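Flolumis

Flolumis is a software package for controlling robot grippers during the last few inches of a grasp, after the arm has been steered into place and before anything has been picked up. It was written at Brilteo, a small automation software firm in Fivthorpe, and is used mostly by laboratories that sort, move and stack household objects. Its manual describes it as a "close-range grasp supervisor." Most of its users call it "the nagger," after its habit of asking for one more look.

Background

The package grew out of an internal tool written by Montserrat Valcárcel, then the only person at Brilteo assigned to gripper code. Earlier Brilteo software planned a full motion from a single view of the work area and then carried it out with great confidence, whatever had changed in the meantime. Valcárcel's first version did little more than interrupt this. It stopped the arm short of the target, took a new picture from the wrist, and compared what it saw with what the planner had promised. The two agreed less often than the planner's authors had expected, and relations between the two desks are said to have cooled for a time.

Aitana Urquijo joined the work the following September and rewrote the planning side. She also removed a feature that raised the gripping force a little after each failed attempt, a policy the change log sums up as "trying the same thing, but angrier."

Operation

Flolumis splits a grasp into 4 stages, named approach, settle, close and confirm. During approach the arm follows an ordinary planned path, which the package leaves alone. In the settle stage the arm holds still while the software estimates the nearest graspable edge and the gap between the fingertips. Each candidate grasp gets a score out of 100, and by default nothing scoring below 85 is attempted. The threshold can be lowered in the settings file, where a comment advises against it and then explains how.

Woven and braided surfaces get separate treatment. A repeating pattern gives the edge finder a great many lines to choose from, nearly all of them wrong, and early releases were known to pick a strand halfway down the side of a basket and declare it the rim. The current method blurs the weave before searching for the outer curve, then brings the detail back to choose a contact point. Smooth bowls have the opposite trouble, offering one clean edge and very little else to check it against.
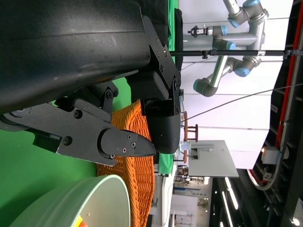 The wrist view has a further complication, in that much of it is occupied by the gripper. Flolumis masks out the fingers using the joint readings and a stored model of the hand, so that a black fingertip isn't taken for a black object that has been following the arm all day. The mask must be rebuilt whenever fingertips or pads are changed. Skipping this step is the most common cause of support requests, according to the project's own notes, and the second most common is having done it with the wrong model loaded.

Background clutter is handled with less ceremony. Anything beyond a set distance is ignored, including furniture, walls and other robots. A neighboring arm becomes relevant only when it enters the shared workspace, at which point a separate module, the arbiter, decides which of the two should wait. In the first release both did.

The Panyasiri set

Changes to the package are checked against the Panyasiri set, a collection of 900 recorded grasp attempts on baskets, bowls, cups and small loose items. A new release must choose an acceptable contact point in at least 87 percent of them. The set includes a group of recordings known as the "orphans," in which no good grasp exists and the correct answer is to do nothing. Several otherwise promising versions have been turned down for finding one anyway.

Reception

Users have generally praised the logs, which are written in full sentences and give a reason for each refusal. Complaints center on speed. With default settings the settle stage may repeat several times before the fingers move, and visitors watching a demonstration have been known to ask when it starts. Valcárcel has defended the delay as cheaper than sweeping. Urquijo later added a "brisk" mode that limits the number of repeated looks, though it prints a warning at startup and again at shutdown.

The name has no agreed origin. Valcárcel and Urquijo each credit it to the other.

Related articles
Brilteo
Panyasiri set
Arbiter (Flolumis module)
Grasp planning
Wrist-mounted camera
Edge detection
Finger masking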